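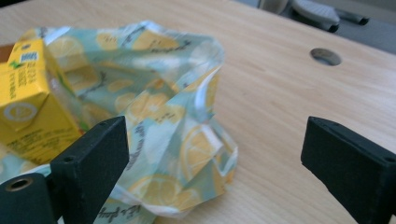
4.2 Printed fruit and the perception of freshness

Claims that produce imagery on packaging makes the contents seem fresher have been repeated so often that they are now cited as background. We are less sure. The usual test asks shoppers to rate a flat, clean pack on a screen, or a filled one standing upright on a shelf, and both are conditions in which the artwork looks the way its designer meant it to look. Household packaging spends much of its life in another state. The bag in Figure 3, crumpled on a pale wooden tabletop, still reads as lemons: the yellow slices stand out against mint green and pale blue, and one large half slice survives on a folded flap. The small cursive script fares worse among the creases. If imagery does affect judgments of freshness, it has to do so under these conditions too, and the earlier studies have little to say about them.

Figure 3. Crumpled plastic bag with printed lemon slices.

The strongest version of the claim comes from the Boyer survey, which reported that buyers shown fruit-printed bags expected the contents to keep longer than buyers shown plain ones. We have two objections. First, the question was worded so that "fresh" appeared in the prompt for the printed bags and "usable" in the prompt for the plain bags. A difference in answers could come from the wording alone, and the authors did not run the swapped version. Second, the printed bags were also the more expensive ones. People tend to expect more from things that cost more, with or without a lemon on the side.

Our own attempt was modest. In June we gave 30 households in Skundirby two sets of storage bags, one plain and one printed with fruit, made from the same film by the same supplier (Gellent). Participants kept ordinary leftovers and cut produce in both for three weeks and noted on a card when they threw something out and why. One household withdrew, leaving 29 sets of cards. We then compared how long similar items were kept in each type of bag.

The result does not support the freshness claim in any form we would want to defend. In 21 households there was no consistent difference between the two types. In the remaining eight the difference ran in both directions, and the sizes were small enough that one forgotten half onion could produce them. What did come up on the cards, without our asking, was visibility. Participants in 11 households wrote that they had lost track of what was in a printed bag and could see straight into a plain one. A heavily printed surface hides part of what it holds, and this seems to us a simpler account of what people do with such bags than any appeal to mood or association.

The Stornex report, often cited alongside Boyer, is sometimes read as independent confirmation. We do not think it can be. Its sample was drawn from people who had already chosen printed bags in a shop, so it tells us that people who like printed bags like them. The report also leaves out how many cards were returned blank - a figure we would have expected to see in the first table.

None of this shows that imagery has no effect at the point of sale. It may well sell bags. Our cards record what happened in kitchens, and self-reported cards have their own faults: people forget, and some of ours were plainly filled in at one sitting with the same pen. A longer trial with the contents weighed by the researchers would settle more than ours does. Until one is run, we would treat the phrase "freshness cue" as a description of what designers hope for.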